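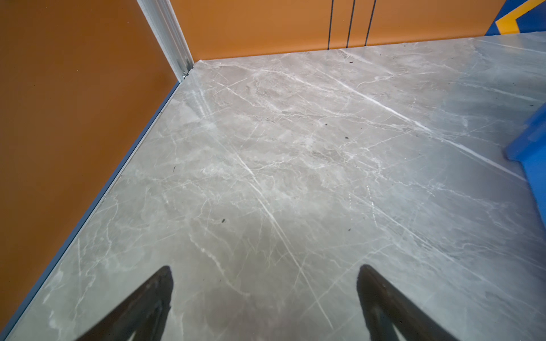

Skillum wrist cam add-on for the Vendarness arm: worth it or skip?

Filed under: Robot Arms & Kits > Reviews and Buying Advice

Print this thread | E-mail this thread to a friend

benchtop_walt
Posts: 1906

OK so I've had the Skillum wrist camera kit for most of November now and I promised a couple of people in the other thread I'd write it up. Sorry for the wait, work has been nuts.

Short version: I like it, I'm keeping it, and I would not pay full price for it again. I paid 300 for the camera, the bracket and a year of their software. The bracket is great. The camera is fine. The software is where you'll lose your evenings.

The view is what sold me. Mine looks down past both fingertips, so you get the tips at the bottom of the picture and the floor of the cell spread out in front of them. Once you've worked that way it's hard to go back to a camera on a pole. I can see the gap between the fingers the whole time, and on the marble pattern panel I can even see little specks of crud I should've wiped up (yes, I know, I know).

Setup took me two evenings. The first one was entirely the cable. They give you one clip for a cable that has to get past three joints, and it snagged every time the wrist rolled over. I ended up using hook and loop straps and it's been fine since.

Anybody else running one? Mostly curious if your calibration holds.

pneumatic_pam
Posts: 300

I had one and sent it back. Calibration was my whole problem. I'd run their routine, get a nice green check mark, and the next morning it would be off by enough to miss a small part. Support told me to run it again. I ran it again. Same thing!

Also I gotta say it, that marble floor would drive me up a wall. All those white veins! My part finder kept grabbing edges off a plain scratched table, I can't imagine what it would do with that.

benchtop_walt
Posts: 1906

Ha, fair. The veins do confuse it. The long bright ones are the worst because the edge finder thinks they're the side of something. I turned the edge threshold way up and switched to color matching for most of my jobs and it calmed down a lot. Gray is nice for color matching, almost everything I pick stands out against it. The orange walls are a different story, I can't use any orange parts near the back.

On calibration, did you torque the bracket screws? Mine drifted too until I took the bracket off and put it back on with a proper driver. The little key in the box is junk.

pneumatic_pam
Posts: 300

I used the key in the box. Ugh. Well, now I'm annoyed all over again.

sixaxis_sam
Posts: 1458

Gonna disagree with both of you. For the money you should be looking at the Bustos kit. It's 600, so double, but you get a depth sensor with it, and depth doesn't care what's printed on your floor. Veins, scratches, stickers, whatever. I've had mine over a year and recalibrated it twice, both times after I crashed the arm into something.

Flat color cameras at the wrist are a false economy imo. You spend what you saved on fiddling.

benchtop_walt
Posts: 1906

I looked hard at the Bustos! Two things stopped me. It's a lot fatter than the Skillum, and my cell has that aluminum post in the back corner plus the blue stuff on the right side, so I don't have a lot of room to swing a big head around in there. And the glossy side of my panel. Over on the right it picks up a shine, and everything I've read says depth sensors hate shiny. Does yours cope?

sixaxis_sam
Posts: 1458

Depends on the angle. Straight down on something glossy, yeah, I get holes in the data. Tilt the wrist a bit and most of them fill in. A matte mat fixes it completely, but then you could also put down a matte mat with the Skillum and get rid of your vein problem, so I guess I just argued against myself a little. Still think depth is worth it.

The size thing is real. I had to lengthen my fingers to get the tips out ahead of the housing.

gripperless_in_ohio
Posts: 600

Newbie question, do the Skillum fingers come with the kit or are those extra? I'm on the stock Vendarness jaws and they're really stubby. The pointy dark ones in the first post look a lot easier to see around.

benchtop_walt
Posts: 1906

Not in the kit, sorry, should've said that up top. You need to buy fingers separately or make your own. I like a tapered tip with this camera because a wide square one eats up the bottom of your view, and that's right where you need to be looking. With stubby jaws you might not see the tips at all, so measure before you order. The drawing on the product page has the lens offset on it.

gripperless_in_ohio
Posts: 600

Perfect, thank you! Gudlow has the camera on sale without the software, is that usable? I'd like to just pull the video into my own code.

pneumatic_pam
Posts: 300

If you can write your own code, do that. The picture quality was never my complaint. It shows up as a regular USB camera and I had video in a couple of minutes. It was the calibration wizard I wanted to throw out the window.

sixaxis_sam
Posts: 1458

Check the return policy at Gudlow first though. I had to pay shipping both ways on a bad cable from them and it took forever.

benchtop_walt
Posts: 1906

What Pam said. Without the software I'd be a lot more positive about the price too. Only catch is the bracket. Make sure the sale one includes it, I've seen the camera listed both ways and the bracket by itself costs way too much for what it is.

Sam, if you get a chance could you post a clip from the Bustos tilted over something shiny? I've still got that mat idea in my head but I'd like to see the holes for myself before I spend anything else.

sixaxis_sam
Posts: 1458

Sure, I'll grab one tonight after 8 when the shop's quiet.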